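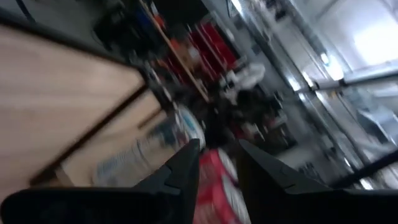
Ticket 322: Wrist camera smears during fast swings, grasp check fails

Opened by: Graham Rudd
Machine: Hastmont arm, Naylor two-finger gripper, wrist camera
Location: Drendham shared workshop
Status: open, workaround in place

Symptom

With the wrist rolled and the arm swinging, everything past the fingertips streaks along one diagonal. The fingers stay comparatively sharp. Shelf stock, glass doors and the red and white package between the fingers all smear. Printing on the clear plastic item cannot be read, so the label matcher returns nothing and the Nemon controller stops with "target lost".

Expected

Matcher skips frames taken during fast motion and uses the last good one.

Log

1. Refocused the lens. No change. The finger edges were already clear, so focus was an unlikely cause.

2. Checked the camera bracket for play. Two screws took a quarter turn each. No change at full speed.

3. Speed limit lowered from 95 percent to 40. Labels readable on most frames. Cycle time is too long to leave it there.

4. Looked at exposure. The driver was on auto and metering the whole view. The bright patch by the glass at upper right is nearly white while the goods under the shelves stay dark, so the setting hunts as the wrist turns. Fixed exposure at 4 ms and raised gain. Less streaking, more noise in the dark areas.

5. Masked the fingers out of the blur score. They move with the camera and stay sharp, which kept the score high on bad frames. With the mask on, the score drops during swings as it should.

6. Added a 200 ms settle delay before the grasp check. Ran the pick routine through the afternoon with no "target lost" stops.

Still open

The settle delay is a workaround. The controller should gate on joint velocity, but the Nemon build we have reports it too late to be useful. Also need to retest in October when there is less daylight at the doors; the fixed exposure may be too short by then.

Config saved as drendham_wrist_b. Do not turn auto exposure back on without noting it in this ticket.

G. Rudd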